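Gripper diary, 27/05/2018

Two hands, one long desk day

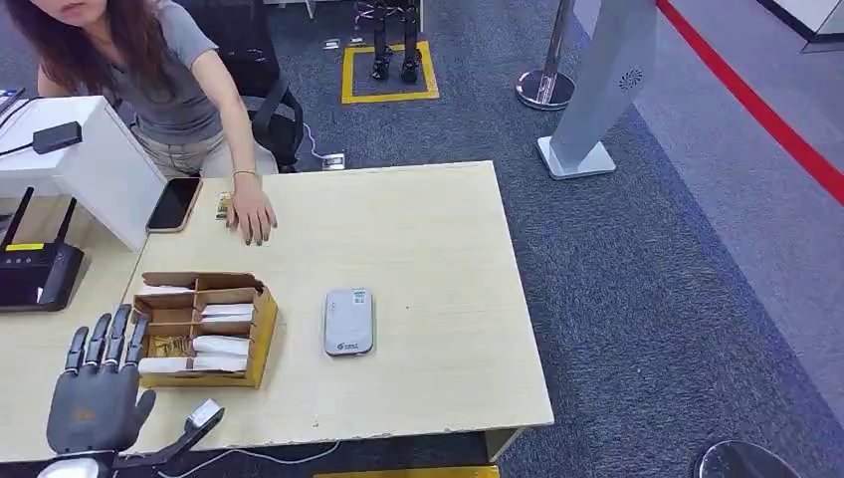

Vol. 3, p. 70

I have been promising myself all week that I would finally sit down and compare the Lustness hand properly against the old Skurdale gripper, and today I did, or at least I did the first half of it. The five-fingered hand is such a pleasure to watch (I know, I know, that is no way to judge a gripper!) and I spent far too long this morning just opening and closing it over the desk before I wrote down a single figure.

We used the cardboard box with the dividers again, and the white paper packets. Paper is mean stuff. The Skurdale has two flat jaws and slides down into a compartment without any fuss, while the Lustness wants to bring its thumb in from the side, and there is a cardboard wall exactly where the thumb would like to be. I did 30 tries with each. Skurdale won on the packets, and I was a little sad about it.

After lunch I switched over to the Courtois controller and turned the finger speed down to 70, and that felt calmer right away – fewer twitches in the little finger, too. The Clarker board still drops its connection when I ask for 800 readings a second, so tomorrow I will try a shorter cable, and then the phone and the flat gray thing.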